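News from the Brick Corner

The Brick Corner at Cliltudow is open again after the summer pause, and in August we sorted the whole collection. There are nearly 700 bricks now, most of them given by families of the Quintana playgroup. Thank you for every bag and every shoe box. I write here what we learned, because several readers have asked how we keep the colors in order.

Start with a few bricks only
We used to pour a full box on the table, and then the small ones went to the floor. Now we take out a handful, we look at the colors, and we put them away before the next handful comes. The pens stay in their cup on the table, so that a label can be written at once.
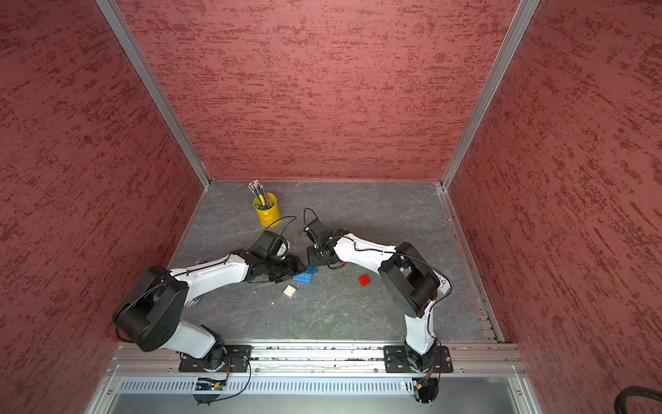

Pale colors need daylight
Blue and red are easy. The pale pink ones gave us more trouble, as under a lamp they look very similar to cream. We counted 43 pale pink bricks in the end, and at least half of them had been living in the wrong drawer. The two-by-two size is the best one to compare with — it is small, and you see the color on the side and on the studs together. 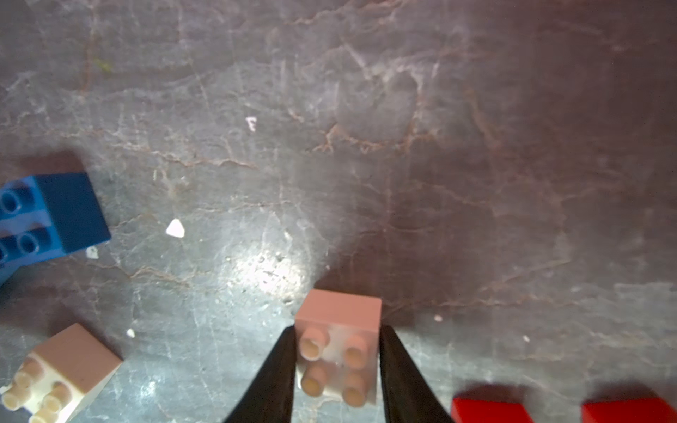 Long ones and short ones
After the color comes the length. We keep long blue bricks and small blue bricks in separate drawers, but for red and cream we have not enough, so all sizes stay together for the moment. The drawers are from Zindar and each one takes 100 small bricks without pressing. If you sort at home, yogurt cups do the same work.
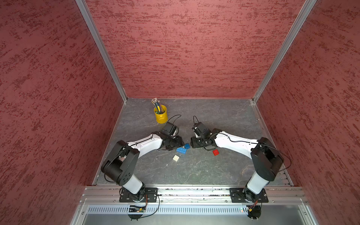 One parent wrote to us that sorting by color is nice for the eyes but slow for building, and that at their home everything goes by size first. Their children find the piece faster this way, they say, and a mixed drawer gives them new ideas. We will try it with one drawer in the next month and write the result in this place.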